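Foro Orden y Almacenaje > Textil y pequeño material > Paños de microfibra y trapos: ¿doblar o meter a bulto en caja transparente?

Página 1 de 1

trapero_norte
Mensajes: 67
Tengo que reorganizar el armario de limpieza de un taller de encuadernación. Hay paños de algodón de varios colores, casi todos rojos, y una serie de cajas de plástico transparente, rectangulares, con tapa. Hasta ahora los paños se doblaban en cuatro y se apilaban. El problema es que al sacar el de abajo se desmonta la pila, y el que lo saca no la vuelve a montar.
Estoy valorando dos sistemas:
a) doblado en tercios y colocado en vertical, tipo fichero;
b) recogido a bulto, un paño por hueco, sin doblar.
El b) es más rápido, pero no tengo claro el rendimiento por volumen. Agradezco datos, no preferencias.

Halvorsen
Mensajes: 3794
Doblado vertical, sin discusión. Un paño arrugado encierra aire. Si la caja tiene paredes rectas, el tejido doblado se adapta a la pared y el bulto no. Yo uso cajas Werkatham de la serie baja y entran 24 paños de cocina en vertical. A bulto, en la misma caja, no consigo cerrar la tapa.

Patricio Requena
Depende del gramaje. Lo que dice Halvorsen vale para tejido de cierto cuerpo, que se mantiene de pie. Un paño fino de algodón, doblado en tercios, se vence en cuanto la caja baja de dos tercios de ocupación. Entonces hay que poner separador o sujetalibros, y el volumen que habías ganado se lo come el separador.
Para paño fino prefiero el recogido: se coge por el centro, se deja caer la tela, se cierra la mano alrededor y se deposita con la parte redonda hacia arriba. Queda un bulto compacto que se agarra con dos dedos.

Halvorsen
Mensajes: 3794
Compacto hasta que lo sueltas. El algodón recupera. A los diez minutos el bulto ocupa bastante más.

Patricio Requena
Recupera si está suelto. Dentro de la caja lo frenan los vecinos. Por eso el sistema funciona con la caja llena y falla con la caja a medias, igual que el tuyo, dicho sea de paso.

trapero_norte
Mensajes: 67
Entiendo lo de agarrar por el centro. ¿La parte redonda hacia arriba tiene alguna función o es costumbre?

Patricio Requena
Tiene función. Con los bordes hacia arriba las esquinas se enredan con las del paño contiguo y salen dos a la vez. Con la cúpula arriba los bordes quedan debajo y sale uno solo. La forma de la que hablo es la del paño rojo, con los pliegues en diagonal por delante:
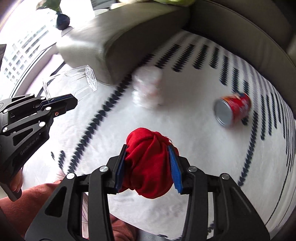 ¿Cada cuánto conviene sacar todos los paños de la caja y recolocarlos?
Cada vez que se repone la colada: se vacía la caja, los limpios van al fondo y los que ya estaban, encima.

waller_bcn
Mensajes: 412
Intervengo por los hilos. En paños que pierden hilo por el borde, el recogido a bulto es mala idea. El hilo se engancha al tirar y se corre la trama. Antes de decidir sistema hay que repasar cantos: se corta a ras con tijera, no se arranca. Si el dobladillo está abierto, se cose o el paño pasa a trapo de grasa.

trapero_norte
Mensajes: 67
Hay bastantes con hilos. ¿Repasador de overlock o basta con zigzag?

waller_bcn
Mensajes: 412
Zigzag de ancho 4 y largo 1,5 en doméstica. Overlock solo si ya lo tienes montado. No compensa enhebrar cuatro conos por una docena de trapos.

Nicanor Valcárcel
Discrepo del planteamiento general. Se está comparando volumen cuando el coste real es el tiempo. En mayo medimos los dos sistemas en el almacén de Judside, con el mismo lote y la misma persona. Doblar en tercios y colocar: 24 minutos el lote completo. Recoger y colocar: menos de la mitad. La extracción salió igual en ambos. Con esos números el doblado solo se justifica si falta sitio en la balda, y en la mayoría de los armarios que veo lo que sobra es balda.

Halvorsen
Mensajes: 3794
¿Cuántas repeticiones? Un lote no es una medición.

Nicanor Valcárcel
Dos por sistema. Poco, lo admito. Pero la diferencia era demasiado grande para atribuirla al operario.

Halvorsen
Mensajes: 3794
Con 2 repeticiones no hay dispersión que calcular. Y falta el dato de partida: si la ropa salía de secadora o de tendedero. De tendedero sale acartonada y se dobla en la mitad de tiempo.

Nicanor Valcárcel
Secadora. Tomo nota de lo otro.

cajonera
Mensajes: 88
Una cuestión sobre la caja. Las transparentes de pared fina se abren por las esquinas si se llenan a presión. El paño a bulto empuja hacia fuera en todas las direcciones; el doblado empuja casi solo en una. He tirado varias con la esquina inferior rajada. Si vas al sistema b), busca pared gruesa o nervada y no cargues hasta el borde.
Para mover la caja: con una mano debajo y otra en el lateral. Levantarla por una esquina con carga dentro es lo que termina de abrirla. Vacía da igual.

Patricio Requena
De acuerdo con cajonera en lo de la presión. Yo dejo un dedo libre hasta la tapa.

trapero_norte
Mensajes: 67
Resumo lo que voy a hacer. Paños gruesos, doblados en vertical en las cajas altas. Paños finos rojos, recogidos con la cúpula arriba en las bajas, un dedo libre. Antes, repaso de cantos en zigzag. Los que estén abiertos pasan a grasa y salen del armario.
Queda por resolver el etiquetado. La caja es transparente, pero desde abajo solo se ve color, y tengo rojos de dos usos distintos: cola y polvo.

cajonera
Mensajes: 88
No mezcles dos usos en un mismo color. Es el origen de la mitad de los hilos de este subforo. Cambia de color los de polvo.

trapero_norte
Mensajes: 67
Hay presupuesto para cajas, no para paños.

waller_bcn
Mensajes: 412
Entonces una puntada en una esquina, hilo blanco para cola y negro para polvo. Aguanta los lavados mejor que el rotulador textil. En el sistema recogido la esquina queda abajo y no se ve — para esos tendrás que fiarte de la etiqueta de la caja.

Halvorsen
Mensajes: 3794
Otro punto a favor del doblado: la esquina marcada se deja a la vista.

Patricio Requena
Ese te lo concedo. Aunque también se puede marcar el centro del paño, que en el recogido es lo que queda arriba.

trapero_norte
Mensajes: 67
Marco en el centro los finos y en la esquina los gruesos. Empiezo por la balda de abajo y pongo medidas cuando tenga las cajas cargadas.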